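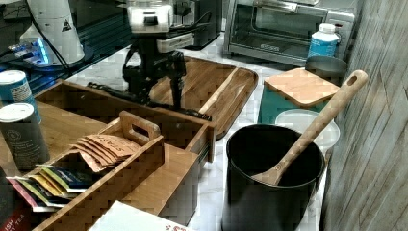

Teaching an arm to handle a tray: our term project so far

When I signed up for the manipulation stream I figured I'd be writing code all term. Ha! Most of what I did was push an arm through the same small chore, over and over, so that a learning system would have something to copy. The chore involves a wooden serving tray on a kitchen counter, and I now know that tray better than my own furniture.

We called the project Skavallow (long story, bad spelling). The counter is set up at Iltton, and we kept it cluttered on purpose, with tea packets, canisters, a toaster and a spoon in a crock, so the model wouldn't learn that kitchens are bare.

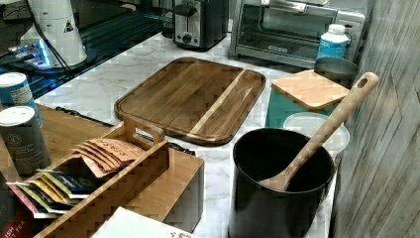

By Emanuel Sârbu
Student report, Vasiliu Lab
Jan 11, 2026

Each example is one attempt, start to finish, steered by a person. I recorded 569 of them and threw out 146, mostly my own fault. I'd hesitate halfway, or bump the rim and then fix it, and a learner will happily pick up the hesitating along with everything else. My supervisor wanted the clumsy ones kept if the recovery was clean, and we argued over that for ages before I gave in on a few.

The other thing I got wrong early on was laziness about starting positions. I'd put the tray back in pretty much the same spot every time

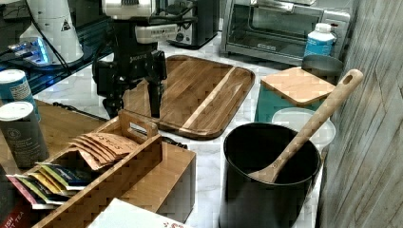
and the first model we trained was brilliant at that spot and hopeless anywhere else. So I marked out nine starting positions, turned the tray a bit differently at each, and began again. Slower, sure, but the colour of the loss curve on my screen finally stopped being my least favourite colour.

I used two views for training, one angled and one overhead. The Mustska software lines them up by timestamp, and when it drifts you don't notice until playback (ask me how I know). 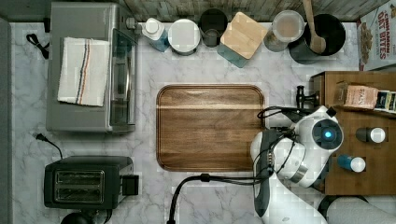 What's left to do

Relabel the older recordings, retrain on the full set, and try a tray the model has never met. I'd like that finished by June.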